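Detecting Blurred Wrist Frames Before Policy Training: Effect on a Basket Sorting Task

Final project report
Roswitha Prantl
Supervisor: Eluned Rees
September 11, 2025

Summary

Demonstrations recorded by hand contain fast arm movements, and the wrist view is blurred during them. This project tested whether frames with strong motion blur should be removed, down-weighted or kept when training a small imitation policy. Three versions of one dataset were compared on a sorting task. Removing blurred frames made the policy worse. Down-weighting them gave a small gain over keeping everything, but the gain is within the spread between training seeds and should not be relied on.

1. Background

The lab's earlier policy, Orent, was trained on all recorded frames with no filtering. Its main fault was hesitation above the target: the arm would reach the area over the baskets, stop, and drift sideways before releasing. One suggestion at the April review was that the wrist view gave the policy little to work with during the approach, and that blurred frames taught it a poor link between view and motion. No measurement had been made to support this, and the present project was set up to make one.

2. Task and data

The task is to pick a small object from the table and release it into the correct basket. Baskets are placed side by side against the back wall of the work area. Their order is changed between sessions, and so is the angle at which they stand. The object class is given to the policy as an input, so recognition of the object is not part of what is tested.

Demonstrations were recorded with the Fetgate teleoperation setup. The full set holds 1311 demonstrations, of which 1000 were used for training. The remainder were kept for checking the blur measure and for choosing the stopping point. Images are taken from the wrist only. A fixed overhead view was available but was left out, as it would have hidden any effect of blur at the wrist.

3. Blur measure

Each frame was given a sharpness score, computed as the variance of the Laplacian over the upper half of the image. The lower half is excluded. The gripper fingers move with the camera and stay in the same relation to it, so they remain sharp when everything behind them is smeared. A score taken over the full image rated many badly blurred frames as acceptable for this reason.

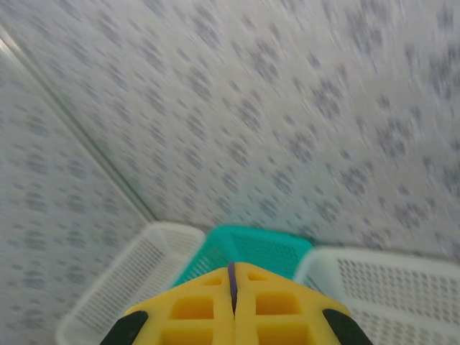
A second difficulty concerns the wall covering. A patterned surface raises the score when the arm is slow and gives a clear directional streak when it is fast, which helps the measure. A plain surface gives a low score at any speed. To correct for this, the score was divided by a running median taken over slow frames of the same session. Slow frames were identified from joint velocity, not from the image.

To check the corrected score, I labelled 483 frames from the held-out demonstrations by eye as sharp, slightly blurred or strongly blurred. The labels were made before the scores were computed. Agreement was good at the two ends and poor in the middle. The slightly blurred class could not be separated by any threshold, and it was merged with the sharp class for the rest of the work.

4. Training conditions

Three conditions were compared:

Keep: all frames used with equal weight.
Drop: strongly blurred frames removed, with the action sequence closed up over the gap.
Weight: strongly blurred frames kept, with their loss multiplied by a value below one that was fixed before the first run.

The network, learning rate and image size were the same throughout. Each condition was trained from several random seeds on the Yook machine. The checkpoint with the lowest held-out loss was taken in each run, and held-out loss was always computed on unfiltered frames.

5. Results

Drop was the weakest condition in every seed. The usual failure was an overshoot: the arm carried on past the intended basket and released over its neighbour or against the wall. Closing up the action sequence leaves larger steps between frames, and the policy appears to reproduce these steps when it should be slowing down.

Keep and Weight behaved alike for most of the movement. Weight hesitated less over the baskets and released slightly earlier. Its success rate was higher on average, but the best Keep seed beat the worst Weight seed.

Hesitation was still present in all three conditions. It was most common when two baskets of the same colour were in the set, and this was true even where the wrist frames were sharp. Blur is therefore unlikely to be the main cause of the fault seen in Orent.

6. Limitations

All sessions used one arm and one camera exposure setting. A shorter exposure would reduce blur at the source, at the cost of noise, and this was not tried. The Drop condition combines two changes, removal of frames and closing of the sequence, and the experiment cannot separate them. A fairer version would mask the loss and leave the timing alone, which is the Weight condition with a weight of zero. I noticed this too late to run it.

The threshold was chosen on data from the same room as the training set. It should be set again before use elsewhere.

7. Further work

The masked version of Drop should be run first, as it needs no new recordings. The next step would be a short history of frames as input, so that a blurred view can be read together with the sharper ones before it. Scores for all frames, the hand labels and the training settings are stored in the Gollano folder under the project name.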